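Asunto: Re: [comedor] Los brazos y los cubiertos

> Entonces, ¿nos quitan el turno de cubertería o solo la parte divertida?

La parte divertida, me temo. Según Berkano, los brazos se ocupan de la bandeja y nosotros de «supervisar», verbo que en Skullon ya conocemos: estar de pie igual, pero con tableta. En octubre pasamos 2.753 cubiertos a mano y nadie nos llamó supervisores.

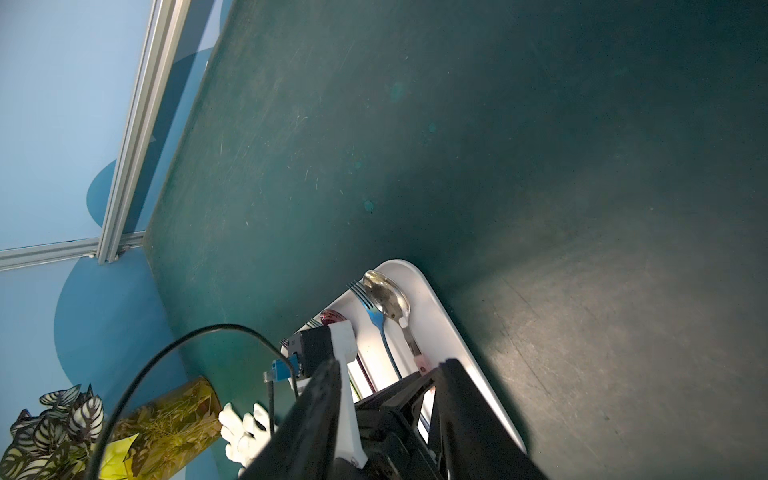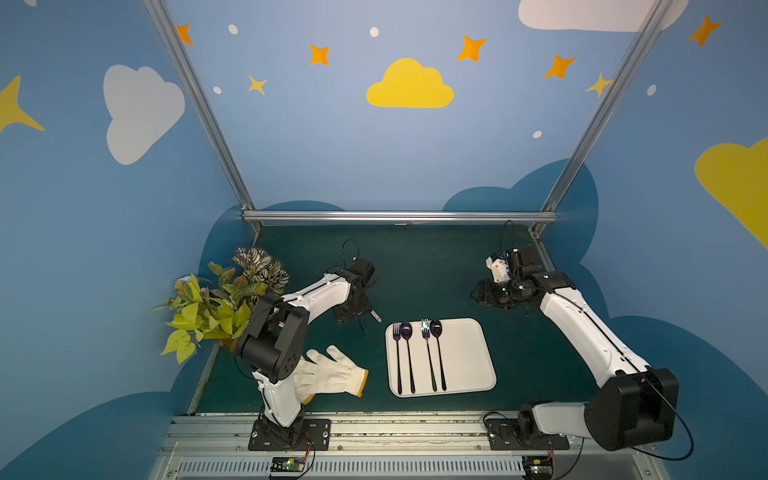 Tenedores y cucharas en la bandeja blanca, con guantes al lado.

De los 7 del turno, 5 seguimos en cocina y dos pasan a formación. El plus de 80 euros está «en estudio», como la máquina de café. Pido que conste por escrito quién responde si falta un tenedor, antes de que la tableta diga que fui yo.

Saludos desde el office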